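Jukbridge Laundry Room, progress report for September

We have spent $2,271 of the Hasten grant, leaving $538, which the dryer vent has already spotted. Both Sotberg washers are in and level, after 2 visits and a frank exchange with the floor.

The shelving is up and the lost socks have been moved to a bin of their own, where they remain unclaimed.

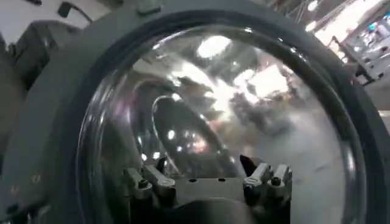
Kokkinos still owes us 12 feet of hose and has promised it by the end of the month, as it did in the last report. The folding table needs one more coat of paint. We would like to put the remaining money toward the vent and will send receipts once the printer recovers.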